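4. Adding shelves and storage to your Livby home inventory

Use this section after you have created your account and named your first home (Section 3). You can do everything here on a phone or a tablet. The desktop version has the same buttons, but they are in the left column instead of along the bottom.

4.1 Before you start

Walk through the home once and decide how far down you want to go. Livby has three levels: Room, Place and Item. A Place is anything that holds other things, such as a closet, a drawer, a basket or a box. You can put one Place inside another, up to 4 levels deep.

A home inventory on the standard plan can hold 1,704 entries. Rooms do not count toward this limit. Places and items do.

4.2 Adding a Place

1. Open the room you want to work in.
2. Tap Add, then tap Place.
3. Type a name. Names can be up to 40 characters. Do not use a slash (/) in a name. The export file reads it as a new level.
4. Choose a type from the list. If none of them fits, choose Other.
5. Tap Take Photo or Choose Photo. You can skip this step and add a photo later.
6. Tap Save.

The Place now shows under the room with a zero beside it. The number goes up as you add items.

Note: If two Places in the same room have the same name, Livby adds a number to the second one. Change it to something you will recognize, such as "Hall basket, gloves" and "Hall basket, dog."

4.3 Photos

A Place can have up to 7 photos. The first one is used as the cover and appears in search results. To change the cover, press and hold another photo and drag it to the front.

Baskets, bins and small boxes are easiest to recognize on a plain surface. Put the container on a table, stand close, and turn off the flash. For closets and cabinets, open the doors fully and take one photo from the doorway. 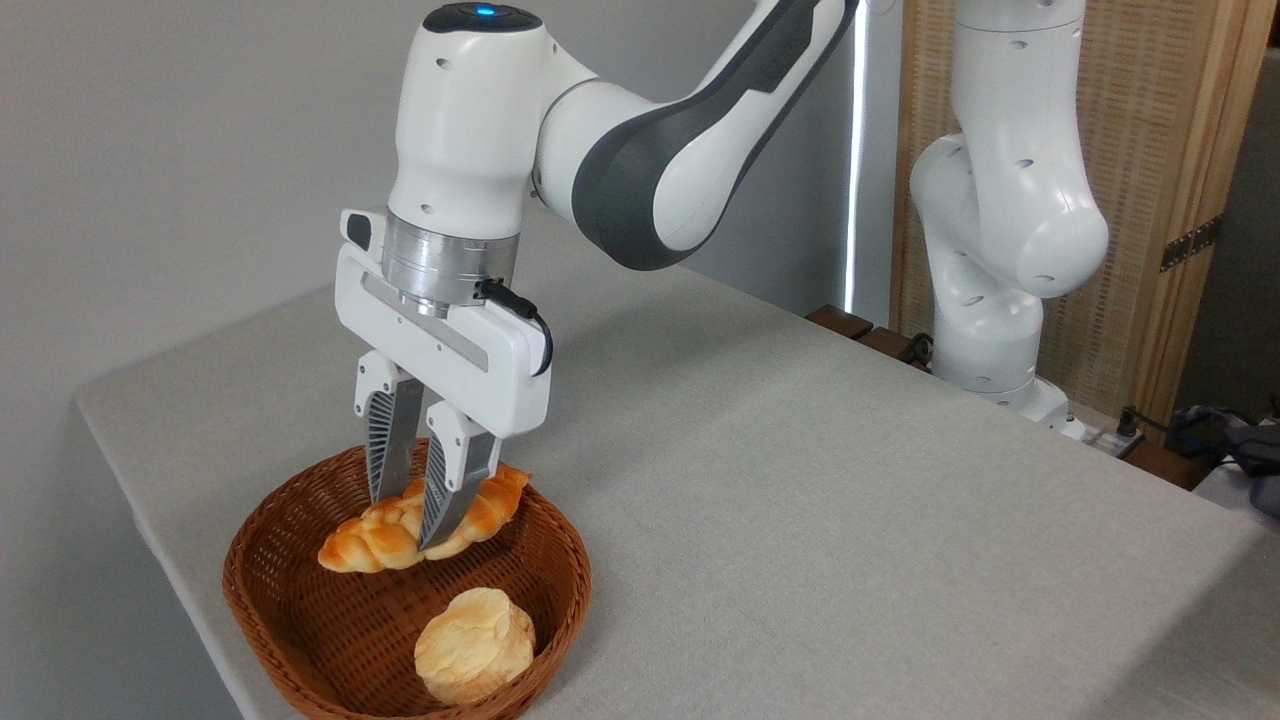

Photos are reduced in size when they are saved to Livby. The originals stay on your phone. If you need the full-size versions for an insurance claim, keep them in a separate folder and do not delete them after uploading.

Caution: Photos of open drawers can show bank cards, prescriptions and mail. Anyone you share the home with can see every photo in it. Check before you save.

4.4 Adding items to a Place

1. Open the Place.
2. Tap Add, then tap Item.
3. Type a name and, if you want, a value and the month of purchase (for example, November).
4. For a set of matching things, enter one item and fill in Quantity.
5. Tap Save, or tap Save and Add Another to stay on the same screen.

Value is optional. Items with no value are left out of the total on the Summary page but are still included in the export.

4.5 Moving a Place

When you move a Place, everything in it moves too.

1. Press and hold the Place until the check mark appears.
2. Tap Move.
3. Choose the new room, or choose a Place inside that room.
4. Tap Confirm.

You can undo a move for 2 minutes. After that you have to move the Place back by hand.

4.6 Printing labels

Livby prints to the Brokent label maker and to plain sheet labels. For sheet labels, print one page on ordinary paper first and hold it against the label sheet to check the spacing. If the text is too low, go to Settings, Labels, Offset and lower the number.

Stick labels on a flat part of the container. They do not hold well on woven or fabric surfaces. Use a tag and string for those.

4.7 If something goes wrong

The Place does not show after saving. Pull down on the room list to refresh it.

The photo is sideways. Open it, tap Edit and then Rotate.

"Name not allowed" appears. Remove any slash or line break from the name.

The item count is wrong. Counts are updated when the app is online. Connect to Wi-Fi and wait for the green dot.

To share the finished inventory with someone else in the household, go to Section 5.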